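How to Live Blog a TV Episode Without Losing the Story

We use cookies to remember your settings and to count visits. By continuing to read you accept this. OK | Read more
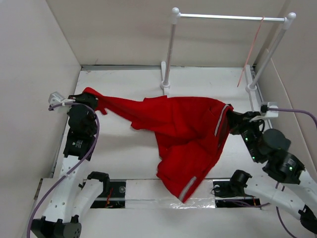
Do I need to see the episode before I write about it live?

Please don't. The readers of a live blog want to meet each surprise together with you, and if you already know who opened the door, they will feel it in your sentences. I tried it once with an early copy of the second episode of Wanasex, and my posts were so calm that two readers asked if I was ill.

I have kept a live blog for three seasons of Urkanum now, every Sunday evening, and before that for a short series with the name Udham, which had few viewers and was stopped after one season. English is my third language and I don't type very fast. So my method is made for a slow typist, and if you are a quick one you will have it easier than me.

Before the episode

Open your post one hour before the start and publish it already with a short first paragraph. Write the title of the show, the number of the episode and the time zone you will use. My readers live in many countries, and in my first season I wrote only "we start at nine," which caused a lot of confusion.

Then prepare a list of short names. In Urkanum there are two sisters, a judge and a ferry captain with a long title, and I write them as S1, S2, J and Cap. Put the list at the top of the post where everybody can find it. Don't change the short names in the middle of a season. I did this with the captain and I still receive questions about it.

Also decide now how you will treat spoilers. My rule is that everything shown before tonight is free to discuss, and the preview for next week is not. Many people avoid the preview on purpose, so I put it in the comments under a warning line.

During the episode

Write the time in front of each entry. I use the minute of the episode, not the clock on the wall, so people who watch later can follow too. An entry looks like this:

Minute 27. S2 has found the letters. She puts them back in the wrong order, and J will notice this for sure.

Keep every entry under 100 words. One thing that happens, one thing that you think about it, and then your eyes go back to the screen. If you miss a line of dialogue, write "missed this" and continue. A reader will fill it in for you in the comments, usually in less than a minute.

Save after each entry. I know every guide says this. In the final episode of the first season my browser closed itself during the court scene, and I had to write again everything from the ferry onwards out of my memory, while the show was still going on.

New entries go at the bottom or at the top, and people have strong feelings about it. I put them at the bottom, so the finished post can be read later like a normal story. If you prefer the top, then turn the order around when the episode is over.

Commercials are your working time. Correct the spelling, answer one or two comments, drink something. Don't begin a long theory there, for you will be in the middle of it when the show comes back.

If your theory is wrong

Leave it where it is. In the second season I was sure that the Chuensuk, the sunken ship everybody talks about, had never existed, and I wrote this in four different entries. Then they showed it, very large, with the name on the side. I added one line under my last theory, "I was wrong, see minute 41," and this became the most commented entry of the year. Readers like to see the wrong guesses. If you delete them, the comments under them also make no sense anymore.

After the episode

Wait ten minutes and then read the whole post from the beginning. Correct names and times, but leave the excitement in. A few capital letters and too many question marks are fine in this kind of text.

At the end write a short closing part with the questions which are still open. Mine has usually three or four of them. I copy them into the first paragraph of next week's post, so I don't start from an empty page.

The post for the last season finale grew to 506 comments, and the page became slow on older phones. Since then I close the comments at noon on the next day and open a separate post for the theories.

Get the new posts by email. Enter your address to subscribe. You can unsubscribe at any time.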